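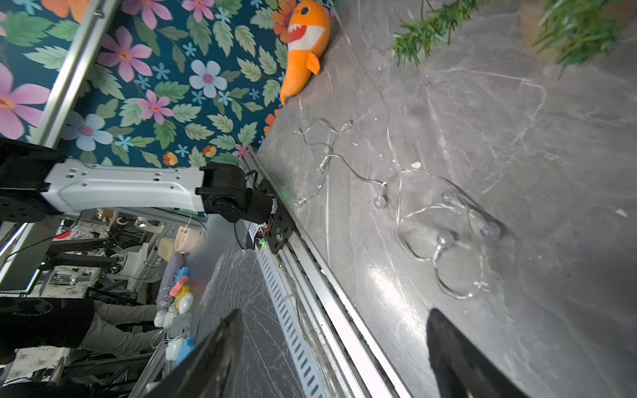

According to one reviewer, a wrist view alone could not settle which finger set was better, and the comparison needed a second viewpoint fixed to the enclosure. We agree. The wrist camera gives fine detail on thin wire and small bulbs, but a branch or the second arm is easily lost at the margin. All trials after August were therefore recorded with both cameras.

4.2 Finger comparison

Two finger sets were tested on the decoration task: the stock Brever fingers and the narrower Womix fingers. The controller, gains and start poses were left unchanged. Each set was run for 11 trials on the string lights and on the woven balls, with a time limit of some 5 minutes per trial. A trial was stopped early if a tree fell or a wire caught on a finger.

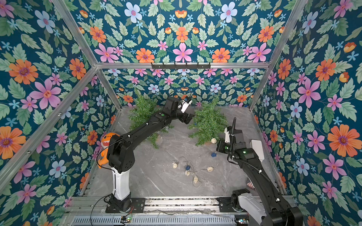
Figure 2. Fixed view of the two-arm cell with both grippers near the right tree.

The Womix fingers closed on the wire more reliably but let the balls roll - mostly during the approach, before contact. The Brever fingers showed the reverse pattern. Failures on the wire were dominated by glare on the tabletop, which the depth estimate treated as a raised edge. Masking the glare removed 4 of these failures and left the ball results unchanged.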